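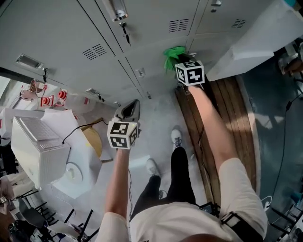
Notes from a Monday afternoon call plus a visit to the Tovine workshop in Clitcombe. Subject: the hand-held gripper kit they started shipping in July. Two grippers, marker cubes on top, case, charger, software. Price is $1,145 for the pair. I talked to the product lead, who asked to be left out by name, and to one of the people who does the recording sessions. Typed up fast, quotes are from my recording.

First question was who buys it. "Labs, small ones mostly. And two kinds of small shops, the ones who already have an arm and the ones who are about to get one." The shops want an arm to do chores it can't be programmed for line by line. Picking up rags, wiping down cabinets, opening a door with a stiff latch. So a person does the chore holding the grippers, the software keeps the motion, and the arm gets trained off that.

Why not just drive the arm by remote? I asked that twice because I own a remote setup and it cost me a lot more than this. "You can. It's slow. You get tired and you start doing things in a weird careful way, and then the robot learns weird and careful." With the kit you carry your hands to the job. No arm in the room at all if you don't want one.

The cubes are the part I wanted to hear about. Black and white patterns on the faces, that's how the software works out where each gripper is and which way it's tilted. Older version had one flat tag. "Flat was a mistake. Turn your wrist and it's gone. On a cube you've almost always got a face showing." Almost always? "Reach deep into a locker and no, you lose it. We tell people that before they pay."

Fair enough. It's in the manual too, page 6.

On weight, the session person was blunter. "First hour is fine. Second hour you feel it in the forearm, here, and you start dropping your elbows." They work in short blocks now and swap people. She also said cloth is the hardest thing in the whole task list, harder than bottles or boxes. "A rag never sits the same way. You pinch too little and it slides out, too much and you're dragging half the thing across the floor." Wiping metal doors was meant to be the easy one. Then you get to vents and handles and keys hanging off locks, and the cloth catches on everything.

How many takes does a buyer need? Product lead wouldn't give one number for everybody, but did give me theirs for the cabinet wipe: 561 takes kept. "Kept, not recorded. We throw out a lot. Anything where the person stopped to think." He said new customers keep everything and then wonder why the arm hesitates.

Competition. The Zakik kit came up before I could bring it up. Cheaper, he says, but one hand only, and the jaws aren't swappable. "If you're only ever going to pick and place, get the Zakik, I'm serious." I have tried the Zakik for a week and would agree on the one hand thing. Its software is nicer to look at, though. Tovine's is gray menus and a export button that I missed for ten minutes.

The jaws for the Tovine come from Ostrowski, a small machine shop across the river. Spare pair takes 2 weeks. I said that's long if you've got people standing by. "It is long. Order spares with the kit." Could they stock some? "We're talking about it." That was all I got.

What breaks? "Trigger spring. Then the pads on the fingers, if you do a lot of metal." Cubes get scuffed and the software starts to lose them, you can reprint the faces yourself, files come with the kit. Wipe them with a dry cloth only, one customer used solvent and took the pattern right off.

I tried a pair on for a few mintues at the end. Trigger is lighter than I expected, right hand slightly stiffer than left on the ones I had. You stop noticing the cubes pretty quick, except when your hands are close together and they knock.

Last thing I asked was what they'd change. Product lead said battery door. Session person said the wrist. "More angle. I'm bending my whole back to do the bottom row."

Refund window is 30 days, unused jaws only. Still waiting on an answer about shipping to Canada, will add it when they write back.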